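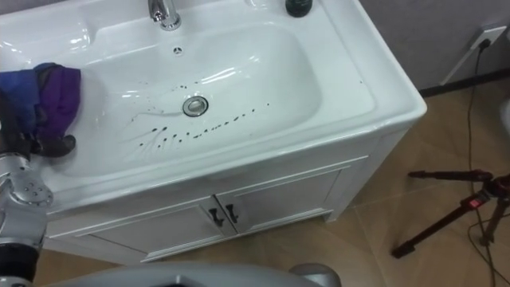
TARNDALE, May 14, 2021 — Delegates from Tarndale and Pisholm have agreed to reopen the river crossing between the two territories to people on foot, ending a closure that had separated families and traders on both banks.

The agreement was signed after 2 days of talks at Adams House. It allows 270 people a day to cross in each direction, using a permit issued by either side. Over 2,000 applications had been received before the talks began.

"Our residents asked for a crossing they can rely on," said Palesa Khumalo, head of the Tarndale delegation. "The question of vehicles is still open and we will come back to it in July."
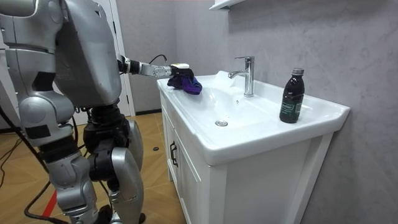
What has been agreed

Permits will be valid for 50 days and can be renewed at the Zetwood liaison office. Both sides will keep their own border guards, who will carry no rifles on the bridge. A direct telephone line between the two command posts will be restored.

Kgomotso Nkosi, who led for Pisholm, said the line should have been kept open throughout — "whatever else was in dispute".

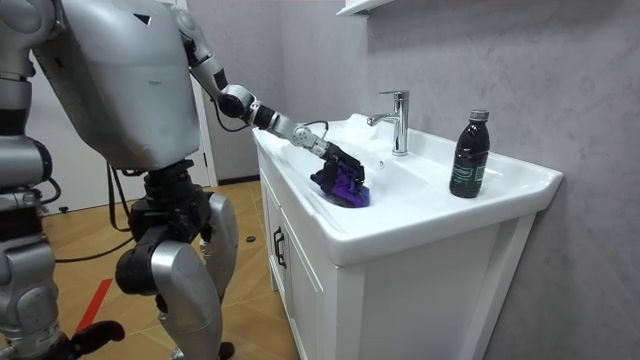
A humanoid robot with its right arm reaching into the sink of a white bathroom vanity.

Press enquiries: Zetwood liaison office, information desk.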